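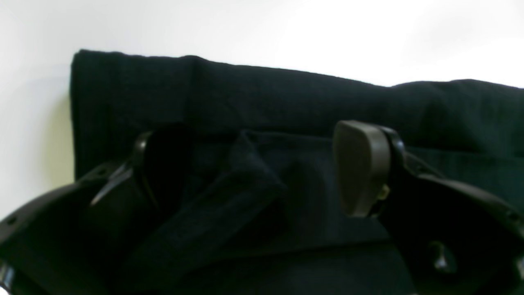
Fig. 1 – The dark navy cloth, folded up in layers.

Folding It Properly: A Textiles and Home Project
By Orla Ní Bhriain, with Wenjie Xie and Yuxi Wei

Why I picked folding

I share a chest of drawers with my sister and the bottom drawer hasn't shut since February. So when Ms Niven (Rhona Niven, who runs our textiles option at Trurside) asked for a project on looking after clothes, I knew what mine would be! I wanted to find out which ways of folding suit which fabrics, and whether a drawer packed by a plan really holds more than one packed by me in a hurry.

Wenjie looked after the T-shirts, Yuxi did the softer stuff and I took anything thick. We gave ourselves 13 items between us, which sounded like nothing and took two whole afternoons.

Thick fabrics

My navy cloth has a texture like towelling and it was the hardest to get neat. Every layer adds height, so by the third fold you've got a little hill (mine always had a hump on one side). I got on better with fewer, bigger folds, pressing the air out with my forearm each time.

Soft fabrics

Yuxi's light green piece feels a bit like felt, and it creases the moment you gather it up. It also sheds – there were pale threads coming off one of the folds. Her advice is to smooth it from the middle outwards before you start, and to pick it up by as much of the edge as you can manage. Bunch it in the middle and you're back to the beginning.

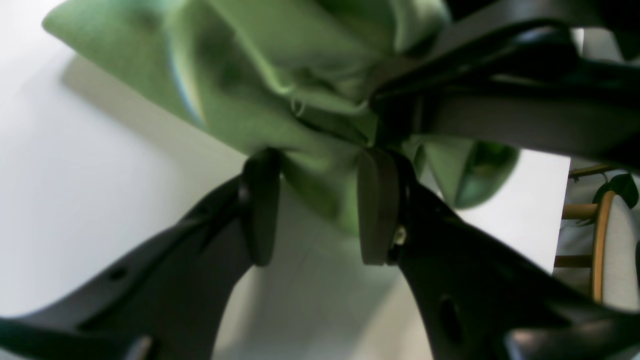 T-shirts

We tried the method from Shengli Shi's handout: shirt flat, sleeves in, then fold the body over. It's quick once you've got it. Wenjie's tip is to deal with both sleeves before touching anything else, and I wish I'd listened, as a sleeve left sticking out spoils the whole packet.
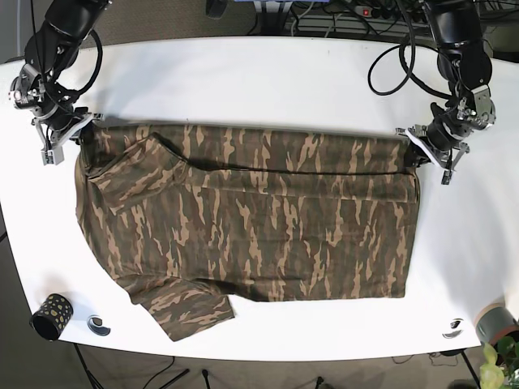 Fig. 3 – Camouflage T-shirt part way through folding, one sleeve in and one still out.

A patterned shirt is harder than a plain one, I think. On a plain shirt you can see a wonky crease straight away, but camouflage hides it and you only notice when the corners don't meet. 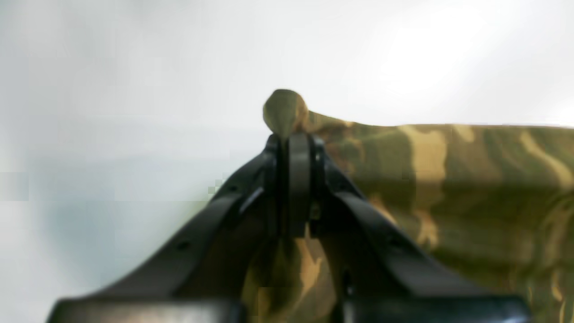 Wenjie ended up going by feel, running a thumb along each edge, and the results were much squarer. I tried it on my own shirts at home and it works for stripes too.

What I'd change

I'd measure the drawer first next time, and I'd write down how long each fold took. We scored neatness out of 5 and argued about nearly every score, so I wouldn't trust those much. Thick things do best laid flat at the bottom, and T-shirts can stand up in a row in front. My sister's half is still a mess but the drawer shuts now.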